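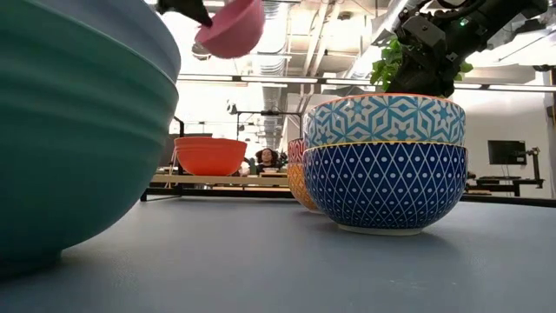 Bowl stacking – notes, Friday

Sorting out how the mixed bowls should nest and where they go. The shelf was getting crowded again and Nyokabi wanted a written rule before the next order from Brulitska goes in. Bench with the slate-blue mat, overhead light on, blinds down after 10.

Started from the loose groups. The large teal bowl takes the pale grey-blue one inside it. The ridged outer wall on the teal gives a decent grip with damp hands. Foot is narrow for the width, so do not lift by the inner bowl only.

The patterned ones go in twos. Navy with the white lattice and yellow rim at the bottom, geometric star bowl with the orange-red rim in it. Yellow-orange at the bottom, red with the white loops in it. The navy has an unglazed foot ring. Unglazed feet mark glazed interiors over time, so navy is always a bottom bowl. Oduor disagrees and says a paper liner is enough. Left open.

The orange-red bowl with the uneven edge was left by itself. I tried it in the teal earlier in the week and it rocked. Sharon suggests turning it a quarter and trying again. Not done yet.

Nesting rules as they stand

1. Diameter first, depth second. If the inner bowl touches at the rim before it touches at the foot, it is in the wrong stack.

2. Two high for patterned ware. The plain bowls can go higher if the shapes agree.

3. Unglazed foot on the bottom, on the mat or on wood. Never inside another bowl without a liner.

4. Small bowls last. The small pink one is the easiest to lose inside something bigger and it then gets reported as missing (see Akash's note from January).

5. Colored rims face up and stay visible. The rim is how we find a bowl on the shelf without unstacking.

Rack

Used the black wire rack with the wooden board on top, at the back of the mat. Teal-green over pink went on the left half of the board. It is a better place than the mat for anything waiting to be put away, and the board is kinder to glaze than bare wire. The side supports stick out past the board at both ends and catch a sleeve if you reach across in a hurry.

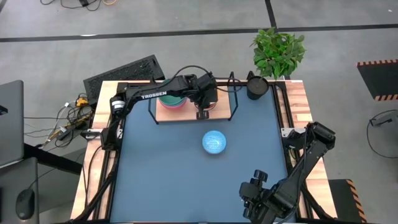 Open points

Board length. Eoin asked Stilero for a longer board. Quoted lead time is 20 working days. I would hold off until we know whether the wide bowls are staying.

Board fixing. It rests on the wire with nothing holding it. Felt pads on the underside would stop it sliding. There should be a sheet of felt in the drawer with the Zimside samples.

Liners. Plain kraft circles, cut to the foot and not to the bowl. Oduor to cut a first set, then we compare a lined stack with an unlined one after a month of normal handling.

Labels. Uniyal's sheet lists the bowls by glaze code, which is no use at the shelf. Color plus pattern is enough: "navy lattice," "red loops," "yellow-orange." Nyokabi has the list and will change it.

Still to do: retry the orange-red bowl turned, wipe down the mat – there are scuffs near the front that may be foot ring marks – and move the spare liners out of the sink cupboard.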